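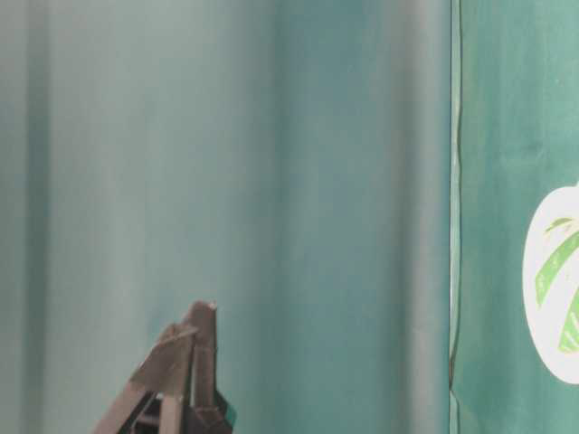
Start | Listenarchiv | Themen | Anmelden

7. April 2024, von Cúc Vương

Betreff: Re: Regeln für zweiarmige Übergabe, Abschnitt 3

Liebe Rajeshwari, liebe Liste,

vielen Dank für die schnelle Durchsicht. Ich antworte unter den Zitaten, damit der Zusammenhang bleibt.

Rajeshwari Varma schrieb:
> In Abschnitt 3 steht: "Das Teil wird sicher gehalten." Das kann
> man nicht prüfen. Wer bei Vandard eine Aufnahme annimmt oder
> ablehnt, braucht ein Kriterium, das zwei Personen gleich
> verstehen. Außerdem fehlt mir, wann der erste Greifer öffnen darf.

Du hast recht, der Satz ist zu weich. Ich schlage folgende Fassung vor:

3.1 Der gebende Greifer öffnet erst, wenn der nehmende Greifer geschlossen ist und beide Arme 2 Sekunden stillstehen.
3.2 Teile mit Griff werden am Griff übernommen. Ein Kontakt nur an der Spitze ist zulässig, muss aber im Protokoll vermerkt werden.
3.3 Kabel dürfen nicht zwischen Finger und Werkstück liegen.
3.4 Fällt das Teil, wird die Aufnahme trotzdem gespeichert und als Fehlversuch markiert. Löschen ist nicht erlaubt.

Über 3.2 haben wir bei Kikora am längsten diskutiert. Das weiße Teil mit dem Ring ist dafür ein guter Prüfkörper, weil der Griff zum Ende hin schmal wird.
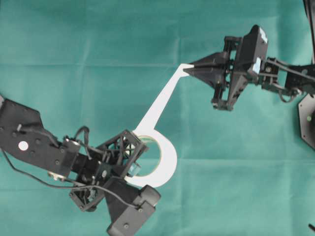

Griff an der Spitze gefasst, Ring noch am linken Arm: nach 3.2 zulässig, mit Vermerk.

> Gilt die Regel für das Tuch auch, wenn nur ein Arm arbeitet?

Ja, ich würde sie für beide Fälle gleich lassen. Das Tuch soll einfarbig sein und den ganzen Arbeitsbereich bedecken. Falten vom Zusammenlegen finde ich unproblematisch, solange sie das Teil nicht anheben. Im Entwurf von Salian wird ein gebügeltes Tuch verlangt, das scheint mir übertrieben.

Noch offen ist die Stichprobe. Von den 153 Aufnahmen der letzten Serie möchte ich 100 nach der neuen Fassung bewerten lassen, von zwei Personen getrennt. Kann jemand von Lindier die zweite Bewertung übernehmen? Die Fassung für alle sollte im Juni fertig sein.

Bitte korrigiert auch mein Deutsch, wo es nicht eindeutig ist. Bei "muss" und "soll" bin ich nicht immer sicher.

Mit freundlichen Grüßen
Cúc

Zuletzt aktualisiert: am Tag des Eingangs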